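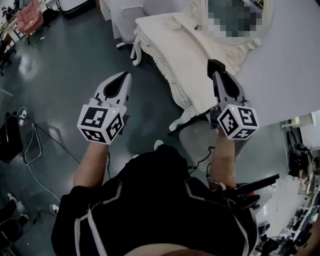
양손에 손잡이형 그리퍼를 들고 흰색 화장대 앞에서 작업하는 모습. 그리퍼마다 흑백 마커가 인쇄된 큐브가 달려 있다. (사진 제공: 미도니아 공과대학)

미도니아 공대 로봇 동아리 '기카르', 직접 모은 시연 데이터로 12월 위르쿠나 대회 출전

양손 조작 시연 2,223건 수집… 학생 19명 참여
데이터와 수집 지침서, 대회 후 다른 학교에 개방

미도니아 공과대학(Midonia)은 교내 로봇 동아리 기카르(Gikar)가 가정 내 양손 조작을 주제로 한 시연 데이터 수집을 마치고, 오는 12월 열리는 학생 로봇 조작 대회 '위르쿠나(Wirkuna)'에 출전한다고 밝혔다. 수집된 시연은 모두 2,223건이며, 동아리 회원 19명이 정규 수업 '로봇 학습 실습'과 연계해 작업을 진행했다.

위르쿠나는 대학생과 대학원생 팀이 양팔 로봇으로 집안일 과제를 수행하는 대회다. 과제는 물건 옮기기, 뚜껑 여닫기, 천 접기, 가구 위 정리 등으로 구성되며 세부 배치는 대회 당일 공개된다. 참가팀은 사전에 학습시킨 모델을 가져와야 하고, 경기가 시작된 뒤에는 사람이 로봇을 원격으로 조종할 수 없다.

기카르는 지난해 대회에서 원격 조종으로 모은 데이터를 사용했다. 로봇 팔이 한 조뿐이어서 회원들이 순서를 기다리는 시간이 길었고, 팔이 설치된 작업대 밖에서는 시연을 남길 수 없었다. 올해는 사람이 그리퍼를 직접 손에 들고 동작을 수행하는 방식으로 바꾸었다. 그리퍼에 붙은 마커 큐브로 손의 위치와 방향을 추적하고, 머리 쪽 카메라 영상을 함께 기록한다. 로봇 팔을 옮기지 않고도 가구가 놓인 여러 자리에서 작업할 수 있게 됐다.

수집은 두 학기에 걸쳐 이루어졌다. 첫 학기에는 그리퍼 제작과 보정, 시간 동기화 시험을 했고 본격적인 수집은 두 번째 학기에 시작했다. 학생들은 화장대와 의자, 탁자 등을 들여놓은 실습 공간에서 조를 나누어 시연을 수행했다. 한 사람이 동작을 하는 동안 다른 조원은 기록 프로그램을 확인하고 과제 이름과 성공 여부를 입력했다.

하드웨어를 맡은 하야시 유토(Yuto Hayashi) 학생은 손가락 부품을 여러 차례 다시 설계했다. 초기 형태는 끝이 두꺼워 얇은 상자의 모서리를 잡기 어려웠고, 옆판 사이에 이물질이 끼면 여닫는 동작이 뻑뻑해졌다. 현재 쓰는 그리퍼는 끝으로 갈수록 좁아지는 형태이며 손끝 패드만 따로 교체할 수 있다.

하야시 학생은 "무게를 줄이는 데 시간을 가장 많이 썼다"며 "처음 만든 것은 오래 들고 있으면 손목이 아파서 시연 후반부로 갈수록 동작이 느려졌다"고 말했다.

데이터 정리는 라단 샤리피(Ladan Sharifi) 학생과 틴 바익(Thịnh Bạch) 학생이 담당했다. 두 학생은 마커가 몸이나 가구에 가려 추적이 끊긴 구간을 찾아내는 검사 프로그램을 만들었다. 끊긴 구간이 정해진 길이를 넘으면 해당 시연을 재수집 목록에 올리고, 그보다 짧으면 보간한 뒤 표시를 남긴다. 이번에 집계된 2,223건은 이 검사를 통과한 시연만 센 것이다.

샤리피 학생은 수집 초기의 어려움으로 케이블 문제를 꼽았다. 그는 "몸을 돌릴 때 선이 당겨지면 손동작이 달라지고 그 움직임이 데이터에 그대로 남는다"며 "동작을 시작하기 전에 선을 정리하는 항목을 점검표 맨 위로 올렸다"고 설명했다. 점검표에는 마커 면의 오염 확인, 표시등 확인, 바닥 통로 확보도 포함돼 있다.

개인정보 처리 기준도 함께 마련했다. 머리 쪽 카메라에는 거울이나 화면에 비친 사람이 찍힐 수 있어, 해당 영역을 화소 단위로 뭉개는 처리를 거친 뒤 저장소에 올린다. 처리 전 영상은 수업 담당 교원의 승인 없이 열람할 수 없다.

수업을 담당하는 시바타 지요(Chiyo Shibata) 교수는 학생들이 실패한 시연을 분류하는 과정에 평가 비중을 크게 두었다고 밝혔다. 시바타 교수는 "첫 과제 보고서에는 성공한 시연만 실려 있었다"며 "물건을 놓친 경우와 추적이 끊긴 경우를 나눠 적게 했더니 다음 주부터 회의 내용이 달라졌다"고 말했다. 학기 말 평가는 각 조가 수집한 시연의 품질 보고서와 모델 시험 결과를 합산해 매겼다.

대회에는 본선팀 2개가 나간다. 1팀은 가구 위 정리와 물건 옮기기 과제를, 2팀은 천 접기와 뚜껑 여닫기 과제를 준비하고 있다. 두 팀은 같은 데이터를 쓰지만 학습 방법은 각자 정했다. 1팀은 전체 과제를 한꺼번에 학습한 모델을 사용하고, 2팀은 과제별로 나눈 모델을 시험 중이다. 출전 모델은 11월 교내 예선 결과를 보고 확정한다.

동아리 회장 에부카 이사(Ebuka Isah) 학생은 "작년에는 거울이 달린 가구 앞에서 로봇이 거울에 비친 물건 쪽으로 팔을 뻗는 일이 있었다"며 "올해는 그런 배치에서 모은 시연을 일부러 늘렸고, 예선에서도 같은 조건을 넣을 예정"이라고 말했다. 그는 천 접기 과제의 성공률이 아직 다른 과제보다 낮아 남은 기간 그 부분에 연습 시간을 더 배정했다고 덧붙였다.

부품 제조업체 에비하라(Ebihara)는 손가락 부품용 소재와 가공 장비 사용 시간을 지원했다. 지원은 이번 학년도 말까지 이어지며, 학생들이 만든 설계 도면의 권리는 동아리에 남는다.

기카르는 대회가 끝난 뒤 비식별 처리를 마친 데이터와 수집 지침서, 검사 프로그램을 교육 목적으로 개방할 계획이다. 지침서는 한국어와 영어로 작성되며 그리퍼 조립 순서, 마커 보정 방법, 수집 점검표, 자주 발생하는 오류 목록을 담는다. 이용을 원하는 학교는 담당 교원 명의로 신청해야 한다.

교내 예선은 공학관 실습실에서 오후 2시에 시작하며 재학생과 교직원은 사전 신청 없이 참관할 수 있다. 경기 구역 안에서는 촬영용 조명을 사용할 수 없고, 취재를 원하는 언론사는 홍보팀에 미리 연락하면 된다.

기카르 신입 회원 모집은 다음 학기 개강 첫 주에 진행한다. 전공 제한은 없으며 로봇 학습 실습 수업을 수강하지 않는 학생도 하드웨어조와 기록조에 지원할 수 있다.

자료 문의: 미도니아 공과대학 홍보팀
수업 및 데이터 이용 문의: 로봇 학습 실습 담당 시바타 지요 교수 연구실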